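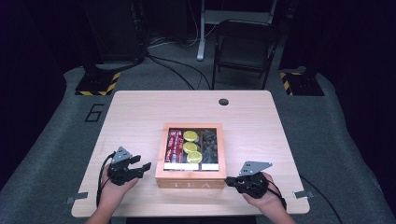 Meinung > Arbeitswelt > Bewirtung und Besprechungskultur

Der Teekasten gehört auf den Tisch
Ein Plädoyer für die offene Auswahl bei Sitzungen und Empfängen

Artikel drucken | Artikel per E-Mail versenden

Von Rosalía Prieto

In vielen Verwaltungen und Verbänden wird derzeit geprüft, welche Formen der Bewirtung noch zeitgemäß sind. Dabei gerät regelmäßig auch der Teekasten in die Kritik, jener Holzkasten mit Fächern und Glasdeckel, der seit Jahrzehnten zur Ausstattung von Besprechungsräumen gehört. Er gilt als altmodisch, als kleinteilig und manchem auch als unhygienisch. Die Verfasserin hält diese Kritik für überzogen und spricht sich dafür aus, ihn beizubehalten.

Ausgangspunkt der Debatte ist in unserem Hause eine Vorlage des Kollegen Ramiro Llorente. Sie sieht vor, die Teekästen in sämtlichen Sitzungsräumen durch Portionsautomaten des Anbieters Flarier zu ersetzen. Begründet wird dies mit dem Aufwand für das Nachfüllen und mit der Beobachtung, dass einzelne Sorten kaum nachgefragt werden. Beide Punkte sind zutreffend. Sie tragen den Vorschlag jedoch nicht.

Zum Aufwand ist festzuhalten, dass ein Kasten mit wenigen Fächern in kurzer Zeit aufgefüllt ist. Die Tätigkeit lässt sich mit dem Eindecken der Tassen verbinden und erfordert keinerlei Einweisung. Der Automat hingegen muss entkalkt, gereinigt und gewartet werden. Für die Anschaffung sind in der Vorlage 3000 Euro je Stockwerk angesetzt; die laufenden Kosten fehlen. Ein Kasten der Manufaktur Herrero, wie er im großen Saal in Vesholm steht, kostet 94 Euro und ist dort ohne jede Reparatur in Gebrauch.

Schwerer wiegt der zweite Einwand, die ungleiche Nachfrage. Es ist richtig, dass der Schwarztee rasch zur Neige geht, während der Kräutertee liegen bleibt. Hieraus folgt aber lediglich, dass die Fächer anders zu belegen sind. Eine kleine Auswahl, die gepflegt wird, ist einer großen vorzuziehen, die verstaubt. Drei Sorten genügen für die meisten Zusammenkünfte: ein kräftiger Tee, ein milder und einer ohne Koffein. Wer mehr anbieten möchte, sollte zuvor sicherstellen, dass die Beutel aromadicht verpackt sind. Unverpackte Beutel verschiedener Sorten nehmen in einem gemeinsamen Kasten nach wenigen Wochen denselben Geschmack an - ein Mangel, der häufig dem Kasten angelastet wird und doch der Beschaffung zuzuschreiben ist.

Besondere Aufmerksamkeit verdient die Beschriftung. Der Glasdeckel erlaubt den Blick auf den Inhalt, ohne dass der Kasten geöffnet werden muss. Das allein reicht nicht aus. Gäste mit Unverträglichkeiten müssen erkennen können, was sie zu sich nehmen. Die Einkaufsgemeinschaft Stisidar hat ihren Mitgliedern im Mai empfohlen, jedes Fach mit einem eigenen Schild zu versehen und dieses bei jeder Umstellung des Sortiments zu erneuern. Die Empfehlung ist zu begrüßen und sollte in unsere Raumordnung übernommen werden.

Schließlich ist auf einen Gesichtspunkt hinzuweisen, der sich nicht in Euro ausdrücken lässt. Wird der Tee am Tisch angeboten, so bleibt der Gast am Tisch. Der Kasten wird weitergereicht, man wählt, man fragt die Nachbarin, ob sie den roten Beutel empfehlen könne. Gerade in Sitzungen mit strittiger Tagesordnung sind diese zwei Minuten vor Beginn von Nutzen. Der Automat auf dem Flur löst die Runde auf, bevor sie sich gebildet hat.

Die Verfasserin verkennt nicht, dass in stark frequentierten Bereichen andere Lösungen angezeigt sein können, etwa in der Kantine oder im Wartebereich. Für die Sitzungsräume sollte die Vorlage zurückgestellt werden. Zunächst wären die vorhandenen Kästen zu reinigen, die überlagerten Bestände auszusortieren und die Fächer neu zu beschriften.

Artikel drucken | Artikel per E-Mail versenden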